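Leltow cell: simulated tray station, setup and upkeep

The Leltow cell is a single arm on a green column, working over one table. It exists as a simulation, and we maintain it the way we would a built cell: a fixed pose list, a parts log and a check after each change to the model. The pages below cover the placement station only. Setup was done by Irena Sadowski and Maja Zieliński at Pikwood; the gallery was last revised 18/10/2023.

Arm over the table, gripper above the blue tray, three cream pieces set down to its right. Clearance between finger and tray wall is checked in this region first, as the wall is the first thing a bad wrist offset will hit.
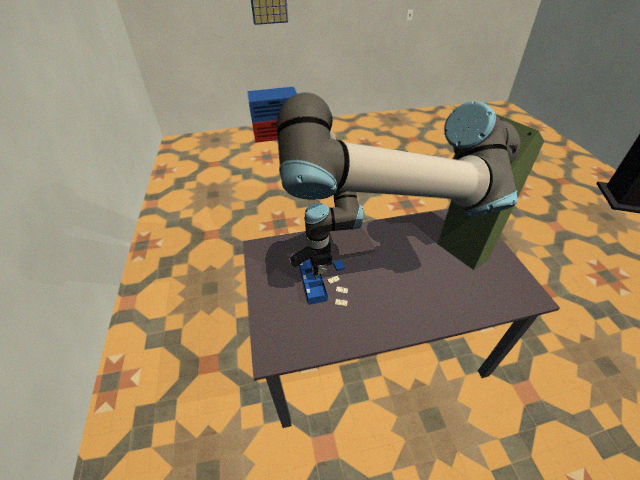 Hyun-seo Kang wrote in to say that the wrist offset should be zeroed before the elbow, because an elbow correction made first hides the wrist error until the arm reaches the far end of its travel. We have changed the procedure to match. It is now wrist, elbow, shoulder, then wrist again.

The gripper view is used for finger alignment. Both fingertips should show at the same height, one on each side of the tray. A domino lying in a compartment makes a good target: the dividing line across its face gives a straight edge to read the jaw angle against.
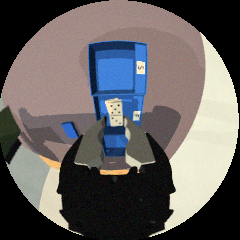
If the jaw angle is out, correct it in the tool frame and leave the joint zero alone. Changing the joint zero shifts every stored pose, and pose 82 (retract over tray) is the one that fails first. After any correction, rerun the short cycle of 50 moves and read the contact log. Stray contacts on the tray walls usually come from the collision mesh being coarser than the visible one. Ours was rebuilt in February at 423 faces per finger. The older mesh had 493 and ran slower with no gain in accuracy.

Side view, tray empty, fingers stopped a short distance above the tabletop. The model is reloaded from this kind of clear state, with no parts in the tray, so that the contact log starts clean.

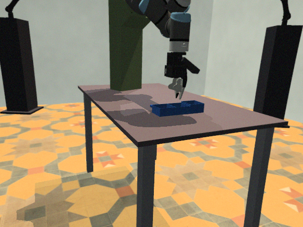
Does the column need to be re-registered when the table is moved?
Only if the table origin is the parent frame. In our file the column is the parent, so moving the table means editing one transform and then rerunning the short cycle.

Corrections to the pose list go to Barbara Szulc. Send the contact log with them, uncut, and give the mesh version.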